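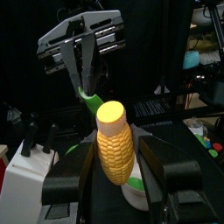

Halina Szczepańska
Chapter revised 06/09/2021

10
Looking after a two-arm table cell

Before you start
You should have read the chapter on joint limits and be able to bring an arm to its rest position from the pendant. You will need the cell log, a set of hex keys, a soft brush, lint-free cloths and the printed check sheet from the back of the book.

10.1 The cell used in this chapter

The earlier chapters dealt with one arm and one tool. Most of the faults in them could be found by watching the arm move and listening to it. A cell with two arms over one table brings a different sort of fault, in which each arm passes all its own tests and the pair still fail to meet where they should.

Our working case is the Marnia cell, which is used for handling small objects of mixed shape. Its two arms face each other across a black table, with black curtains behind. The objects are toy food and kitchen things. They suit the purpose well: a plastic corn cob is hard, ridged and slightly awkward to hold upright, and a grip that is a little out of line shows up on it much sooner than it would on a plain block.

Each arm has its own controller and its own zero. The two are tied together by a single table frame of reference, stored in the cell file. When we say that the cell is "in register", we mean that both arms, sent to the same point in that frame, arrive at the same place within the limit on the check sheet.

10.2 What wears and what drifts

It helps to keep wear and drift apart, as they are treated differently.

Wear is loss of material. In this cell it is found first on the finger pads. Foam pads take a set where the load falls, and after that they hold round objects off centre. On the Marnia cell the pads are changed after around 300 hours of gripping, or sooner if a thumbnail mark no longer springs back. The sliding parts of the gripper wear too, but much more slowly, and dirt does them more harm than load.

Drift is loss of position. Nothing need be worn for it to happen. A camera bracket that has been leaned on, a base bolt that has settled, or a finger put back with a burr under it will all move the cell out of register. Replacing parts does not cure drift. The cell must be measured again and the new values saved.

A wrist camera is useful here because it is fixed to the hand and sees its own fingers. If the fingers have changed place in the view since the last saved picture, then either the camera or the fingers have moved, and no table measurement should be trusted until you know which.

10.3 Order of work

The check is done in the same order every time.

1. Send both arms to rest. Stop the cell and lock it off.
2. Read the log back to the last full check. Note any entry with no cause written against it.
3. Brush down the gripper slides and wipe the finger faces. Do not oil the pads.
4. Check the finger screws with the key held by its short arm. There are 4 on each hand.
5. Look along each cable from the wrist to the base for rubbing and for tight bends.
6. Wipe the camera windows with a dry cloth.
7. Unlock, restart at low speed, and compare each wrist view with its saved picture.
8. Run the meeting test in section 10.4.

Steps 3 to 6 are done on one arm and then the other. Learners often try to save time by doing each step on both sides together, and then cannot say afterwards which hand had the loose screw.

10.4 The meeting test

In the meeting test the arms are brought towards each other over the middle of the table, and the gap between the fingertips is measured at a set height. It is run first with the table clear, then again with the objects put out. The second run checks that the paths still clear the taller items, such as the kettle, and that neither hand blocks the other's way in. 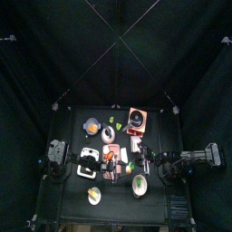 According to Tkachenko, the full table should come first, as that is how the cell spends its day, and a fault that shows only on a bare table can wait. The point is fair for a cell in steady use. After a pad change or a knock, though, the clear run should still come first, so that any contact can be put down to the arms alone.

Log entry 1326 from the Marnia cell shows why. The entry reads "touch, right hand, cause object" and the object was moved aside. The same touch came back in December with nothing on the table. One finger had been refitted slightly proud of its seat, and the saved wrist view had never been compared.

Exercise
Take the log entry above and write out the checks you would have made, in order, before putting down the cause. Mark each one as a check for wear or a check for drift.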